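Kitchen > Ferments > Dairy
How to Keep Milk Kefir Going Without Resenting It
Reading time: 2 minutes
Print | E-mail

Milk kefir is easy to make, and that's the trouble with it. The grains want milk 365 days a year and they don't care that you're in Malton for your cousin's wedding.

If your grains came in the mail, expect a few bad batches. Mine took most of November to recover, and the first cups tasted like a barn with ambitions.

1. Put a tablespoon of grains in a clean jar and pour in two cups of whole milk.
2. Cover with a cloth and a rubber band. Leave it on the counter, out of the sun.
3. Start tasting at 14 hours. In winter it may need a full day.
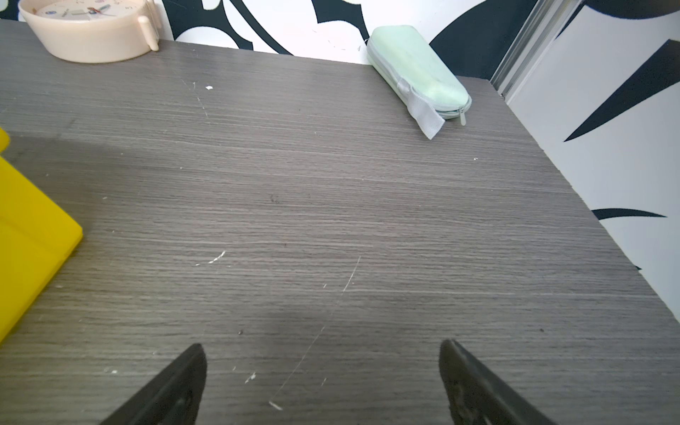 4. When it's thick and pleasantly sour, strain it through a plastic sieve. Stir gently. Grains are tougher than the forums say, but they can be squashed.
5. Put the grains in fresh milk right away, or you'll find them in the sieve at bedtime.

If you see pockets of clear whey, it went a little long. Shake it up and drink it anyway, or hide it in pancakes. Once my kitchen gets to 80 degrees, I use fewer grains and strain sooner.

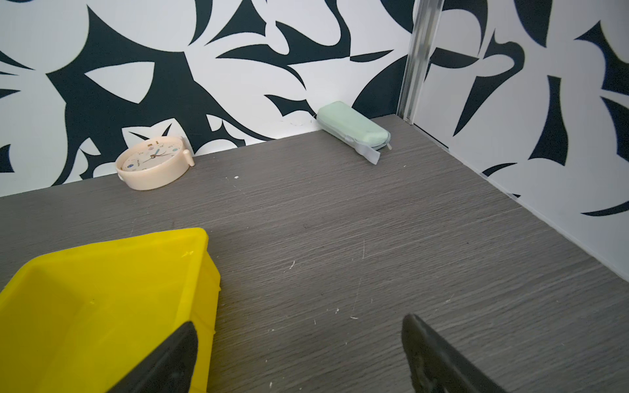 For a break, cover the grains with milk, put on a lid and move the jar to the fridge. They'll sulk for a week or so without harm. After that, change the milk.

They also multiply. Vlastimil Štěpánek, who gave me my current batch, looked very relieved as he handed it over, and I now understand why. Extra grains can go in a smoothie, or to a neighbor who hasn't heard about you yet. Pink or orange streaks or fuzzy mold mean the whole lot goes in the trash, grains included.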